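Good practice in robotic bed making

Good practice in robotic bed making covers the rules and working habits followed when a robot with arms spreads, straightens or removes sheets on a bed. The subject sits between two older fields. One is the safety of robots that share space with people, for which general standards exist. The other is housekeeping practice, which has its own rules on hygiene, linen handling and finish. Bed making draws on both, and most written guidance takes the form of house rules kept by the laboratory or operator that runs the robot.

Background

Industrial robots were for many years kept behind fences, and their rules assumed that nobody would be within reach while the machine was moving. Robots used in bedrooms, hotels and care homes cannot be fenced in the same way. The room is small, the furniture is fixed, and people come and go. Guidance for this work therefore deals with speed, force, clear space and supervision in more detail than with barriers.

Cloth adds a problem of its own. A sheet has no fixed shape, it can hide whatever is under it, and it can catch on the robot, the bed or both. Early house rules were often copied from rules for moving boxes and said little about fabric. The Hiltby code, first drawn up for trials in a serviced apartment block in Brarkdale, was among the first to give sheets a chapter to themselves. It runs to 30 rules and has been revised 2 times. A shorter set, the Seo notes, is used mainly for training operators.

Preparing the room

The bed is checked by hand before the robot is started. Phones, glasses, remote controls and clothing are taken off the mattress, and the operator feels along the surface for anything left under the cover. Drinks and glassware are to be moved away from the bed and from any ledge the sheet could sweep across. Lamps with loose cords are moved or tied back.

Clear floor space is marked on the side where the robot stands. The Hiltby code asks that the operator be able to walk to the stop button without stepping over a cable or passing between the robot and the bed. Doors stay closed during a run, and a sign is hung on the outside.

Pets are not allowed in the room at any time during a trial.

Gripping the sheet

Guidance on gripping is mostly concerned with where the cloth is held and how hard. A sheet should be taken by the hem or close to it, where the fabric is doubled and less likely to tear. When two arms are used, both grips are to be made before either arm lifts. Lifting with one arm while the other is still searching tends to twist the sheet and pull the free side off the bed.

The distance between the grips is a matter of judgment. Grips set close together are easy to see and control, but leave the corners hanging. Grips set far apart spread the sheet better and put more strain on the cloth if the arms move out of step. The Seo notes suggest that new operators start with the hands close and widen them on later passes.

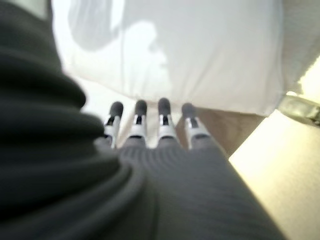
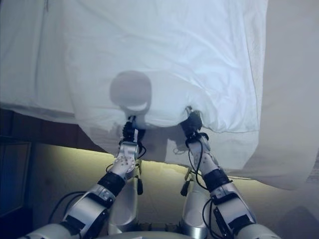

Once the sheet is up, it should be moved slowly enough for the cloth to follow. Fast moves fill the sheet with air, so that it lands in the wrong place or covers the robot's sensors. Arms are to be lowered before the grips are opened. If a grip slips, the usual rule is to stop both arms, lower the sheet and begin again from the hem - not to chase the cloth with the free hand.

Pulling tight is the step most often limited by rule. The code sets a ceiling on pulling force for each type of linen and requires a lower setting for old or mended sheets. A sheet that is caught under the mattress is freed by the operator with the arms stopped.

Cables, sleeves and coverings

Any cable on the outside of an arm is a place where cloth can snag. Good practice is to leave enough slack for the wrist to turn through its full range, but no loop large enough for a corner of the sheet to pass through. Cable routes are checked at the start of each session and again after any change of hand or tool.

Fabric sleeves and coverings must be clean, and are inspected for loose threads. They are changed when the robot moves from used linen to fresh linen. Hard surfaces are wiped with a cleaner approved by the maker of the robot. Oil or grease found on a joint ends the session for that arm, as even a small mark on white cotton is hard to remove.

Vision and lighting

White sheets on a pale mattress offer few edges for a vision system to follow. Shadows can be mistaken for folds, and a hem may be lost when it lies against a surface of similar color. House rules generally ask for steady room lighting and drawn curtains, with no lamp placed where it would throw the arm's shadow on the work.

A lifted sheet can also block the view of the far side of the bed. For this reason the code does not accept a camera on the robot as the only means of watching the room. A person must have a direct line of sight to the area behind the sheet whenever it is raised.

Supervision and records

One trained operator is required for each robot. The operator may not leave the room while the arms are powered and may not help with the sheet by hand unless the arms have been stopped.

Each attempt is logged with the type of linen, the number of grips and the reason for any stop. Jin-sol Shin, who edited the second revision of the code, reviewed 1,329 logged attempts from the Brarkdale trials and proposed that failed and abandoned runs be kept in the same file as completed ones. This is now a rule. Operators using the Dokis logging software also record sleeve changes, and a full service of the hands is due after 3,000 grips or at the yearly check in September, whichever comes first.

Criticism

Some operators regard the rule on closed doors as impractical in care homes, where staff need to enter without delay. Others have noted that the code says little about fitted sheets, duvets or pillows, and nothing about beds placed against a wall on two sides. A chapter on fitted sheets was drafted for the second revision and left out.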